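Clear-start check (robotics)
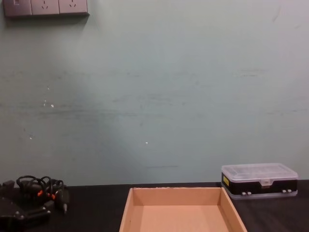 A clear-start check is a procedure in robot work cell practice in which the arms are withdrawn and the work surface is inspected before a task begins. The term comes from the Trondow bench rules, a set of 14 clauses first written for two-arm tabletop stations and later adopted in modified form by Clarkico. The rules divide the surface into a task area and a margin. Containers used in the task, such as an open cardboard tray, are placed in the task area and must be empty at the start, with bare tabletop on both sides. Closed storage cases may stay on the table if they lie flat with the lid shut. Loops of loose cable are treated as a snag hazard wherever they lie, and clause 11 requires them to be tied or moved out of reach of the arms.

Application

The check is repeated after every 100 cycles and after any stop in which a person has reached into the cell. Power to the arms remains off until the result is logged. Under the Clarkico version, a failed item must be corrected and the full check run again – partial rechecks are not accepted.

Variants

The Vahidi variant drops the rule on storage cases and bans all items not named in the task sheet. A review of 3,461 log entries at the Dirkik site found that cable faults were the most common cause of a failed check.

See also: Work cell; Lockout; Risk assessment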